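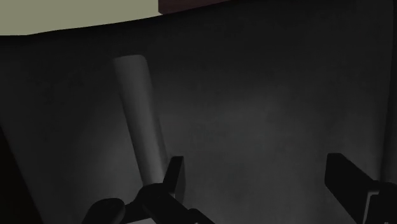 Wrist view, simulated cell, rod pick. Fingers open.

Masemow Pick Check – guarding and speed limits kit for two-finger cells

Part no. MPC-1247
In stock, ships from Sestport
Page last updated 4 September 2024

What it is

A rule pack plus a bench kit for people who run small arms with parallel or two-finger grippers and need their paperwork to match what the cell really does. You get the sim scenes, the checklists, the pinch gauge and the log templates. Works from the sim stage right up to sign-off. Does not replace your own risk assessment, see Limits further down.

Who buys it

Integrators mostly. Some in-house automation teams, a few colleges. If you already have a full safety file for your cell and a person who keeps it current you probably don't need this. Buy the gauge on its own (part no. MPC-17).

What's in the box

Pinch gauge with case
Printed checklists, laminated, one set
License card for the sim scenes, 3 seats
Log templates, paper and file
Finger gap feeler set
Floor tape template for the stop line
Quick start sheet

Power supply for the gauge NOT included in the base kit. Fits any Nidine 3 supply, or order with suffix P.

How the rules are laid out

Three stages. Sim, dry run, live. You don't move up until the sheet for the stage is signed and dated by two people, and one of them can't be the programmer. This is the part customers try to skip. Please dont.

Sim stage. Load the rod scene first. One plain cylinder on a dark surface, gripper open, nothing clever. Set the approach speed, set the force cap, run the full set of start poses. A tilted part is harder on the approach path than an upright one, so both are in the set. Write down every contact that wasn't planned, including finger on surface. Finger on surface counts. A graze counts.

Dry run. Real arm, no part, reduced speed. Stop line taped. E-stop tested from both sides of the cell before the first move and again after any change to the program. Someone stands at the stop button the whole time, not nearby, at it.

Live. Real part. Start at the reduced speed and go up in steps, logging each one. Gauge reading at the fingertips at every step. If the reading is over your cap you go back down and you stay there until the cause is written on the sheet.

House rules we print on the back of every checklist

Never reach between the fingers with drives on.
Open gap measured at the tips, not at the base.
New fingers or new pads = new gauge readings. No carry over.
Changed part = back to sim.
Wrist camera view is for checking the approach. It is not a guard and not a presence sensor. The view from the wrist loses the lower end of a part once a finger is in front of it, so don't sign a grasp off on that view alone – use a second view from the side.
Log gets kept with the cell.

On the sim scenes

Seats are per person, not per machine. Scenes are plain on purpose, low detail, soft light, so they run on an ordinary office PC. Friction values are ours and they're on the cautious side. Change them if you have measured your own, and note the change on sheet 2. A pass in sim is a reason to start the dry run. It is not a reason to skip it.

Scene pack was put together by Mio Ogura, rule sheets by Ashok Vashisht. Both still answer the support mail so be specific.

Limits

Small arms only, two-finger grippers only. No vacuum, no magnets, no tool changers yet. Nothing in this kit makes a cell compliant with any standard by itself. Local law and the standards that apply to your machine come first, and where our sheet is looser than theirs, theirs wins. Where ours is tighter we'd still ask you to follow ours.

Ordering

MPC-1247 base kit
MPC-1247P with power supply
MPC-17 gauge only
MPC-2367 extra seats, pack of 3

Gauge calibration is good for a year. Send it back to Sestport with the form, turnaround is normally 17 working days, more in April when everyone sends theirs at once. Loaners on request, ask Huguette Fraser in orders.

Yadav customers: your old sheets are still valid to the end of the term on your card. New sheets are free on swap, just send the serial.

Questions on the rules themselves, not orders: Narendra Kandpal, rules desk. Put the part number in teh subject line.

Related: floor tape refill, spare feeler set, side view camera bracket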